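Etch mark or stain on marble counter, and is a penetrating sealer worth redoing?

Posted in Kitchens and Surfaces

We have a reddish-brown marble counter with white veins, honed when it was installed. The previous owner left a can of Fatard penetrating sealer in the basement and a note saying it was applied in February. There is now a dull ring near the sink, a little lighter than the stone. I tried dish soap and a baking soda paste left on for 32 hours. No change. Is this a stain, and would another coat of sealer hide it?

Bollent_kitchen

Lighter and dull means etching. Acid (lemon, vinegar, wine) dissolved a thin layer of the calcite. A poultice pulls out absorbed oil or dye, so it has nothing to work on in your case. A stain is usually darker than the surrounding stone.

Sealer will not hide it. A penetrating sealer sits in the pores and slows absorption. It does not protect the surface from acid and it does not fill anything.

On a honed finish you can fix a small etch by hand. Wet the area, work it with a 600 grit diamond pad using light, overlapping circles, and go a few inches past the ring so the edge blends. Rinse and let it dry fully before you judge the color. If it looks too flat next to the rest, go up one grit and stop there.

akande_stoneworks

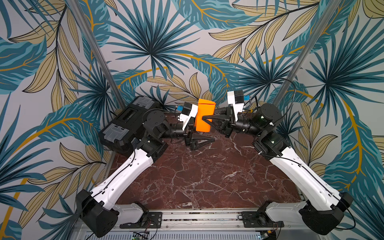

Before resealing, do a water test. Put a spoonful of water on a clean, dry part of the counter and leave it 3 minutes, then wipe. If the stone has darkened, it is absorbing and can take sealer. If not, leave it alone - extra product dries as a haze that is harder to remove than the ring you have now.

Also check the veins. Many red and brown marbles have them filled with resin at the factory, and the filler sands at a different rate than the stone. Keep the pad flat and don't press.

tilesaw36

Just use car wax. I did mine in Vandbridge and it looks fine. Have to redo it every month or so, and I wouldn't roll dough on it.

sinkside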